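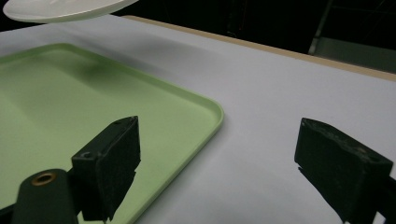 What is a share?

Say my cousin Gervásio Rezende starts a scooter company called Plastari. He needs money to build a workshop in Brestden, so he cuts the company into 3,480 equal bits — those are shares — and sells some.

I buy 307. Now a small slice of Plastari is mine! If it makes a profit, I might get a bit of it, called a dividend. If people stop buying scooters, my shares could be worth less than I paid — ouch.

Whoever owns more than half usually gets the final say.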